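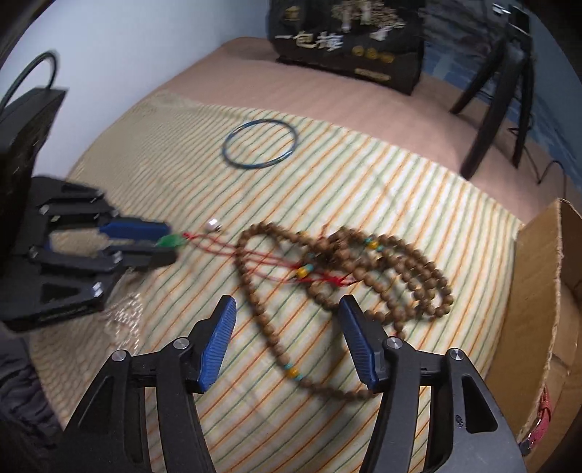

Prastden College Robotics Club is off to the Kaldale Student Showcase, beads and all

For immediate release

Hello from the robotics club at Prastden College! I'm Ritu Thakur, I'm in my second year and I run the club this year, so the press release has landed on me. We have been picked to show our project at the Kaldale Student Showcase in January, and we're very, very pleased.

The project is called Tilham, after the road where the club first met. What we want is a robot arm that can tidy away small, awkward belongings: beads, bangles, bits of cord, a belt with a buckle on it. Anyone who has tried to put a long string of beads into a box without it sliding out again over the side will know why we thought this was worth a year of our spare time.

Lots of student teams start with wooden blocks, and so did we. Blocks are lovely. They sit still and they stay the same shape when you pick them up, and after a month our arm could stack them all afternoon. Then one of our members brought in a necklace and the arm just pushed it along the table like a snow plough. We laughed for a good while, and then we changed the whole project.

So now the teaching is done by hand. We hold a gripper, we squeeze, the blue ridged pads close on the thing we want, and the movement gets recorded for the arm to learn from later. It's much harder than using your fingers (my wrists can vouch for that), and you find out very quickly which objects you've been taking for granted. A thin bangle lying flat on a cloth is a nightmare. Long prayer beads are a different sort of nightmare, because picking up one end tells you very little about what the other end is going to do. Add a red string wound in among them and you have a proper evening's work.

We record at home, on beds and tables, with ordinary cloths and ordinary clutter round the edges. The college workshop is bright and bare and the arm got far too used to it. Since the autumn we've collected 1,417 recordings that passed our checks, and we'd like to have 2,000 by the time we get to Kaldale. A recording only passes if it plays back from beginning to end and a second club member agrees that the label matches what was done. I failed quite a few of my own, which was good for me.

There are 38 of us in the club now, up from a handful who mostly came for the biscuits. Some members are studying engineering, but we also have people from textiles, music and nursing, and the textiles lot have been brilliant on anything that tangles. If you want to know how a knotted cord is going to behave, ask somebody who has spent two years with yarn.

We have had help from Economou, a small engineering firm in town that gives us workshop time and lets us pester its staff. Hauke Hamann has been our mentor there since last spring, and he sent me this to put in:

"They chose a hard problem and then kept making it harder, which I enjoyed watching. When I was a student we would have stayed with the blocks. The recordings are careful, the labels are honest about what went wrong, and I have already pinched one of their checking methods for my own work."

He has also asked me to mention that he still wants his screwdriver set back. Hauke, we're looking.

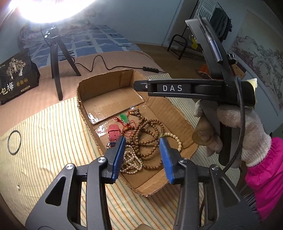 ONE BOX, LOTS OF BEADS

The cardboard box task is the one we'll be showing at Kaldale, and it's my favourite. It sounds simple enough: small things go from the cloth into an open box. We like cardboard for it, with its rough edges and its flaps and shiny bits of tape, because homes are full of boxes like that. Brown wooden beads, a green pendant on a thin red cord and a red strap with a buckle can all end up in the same heap, and going back in for just one of them is a whole task of its own. We record that too.

At the showcase you'll be able to have a go yourself. We're bringing hand-held grippers, a box and a bowl of beads, and visitors can try moving a string across before they watch the arm do it. Please don't feel bad if the arm is better than you. It might also be a lot worse than you! It dropped everything on its last run in front of the principal, and we've been working on its grip ever since.

We have room for 50 visitors at each demonstration. Entry is free, children are very welcome and the first demonstration starts at 10.30 in the morning. There is step-free access to the hall, and we'll run one quieter session at 2pm with the music and the big screen off.

After Kaldale we'll carry on with clothing fasteners, meaning buckles, hooks and those fiddly clasps on bracelets that even people struggle with. I'd also like us to write up our labelling guide so that other college clubs can use it. It's in a shared folder at the moment and makes sense mainly to me.

Journalists who'd like to come along, borrow a gripper for ten minutes or talk to any of our members can reach me through the Prastden College press office. Hauke Hamann is available for interviews through Economou. Schools and clubs that want to book a group place should get in touch before the end of the autumn term.

Ends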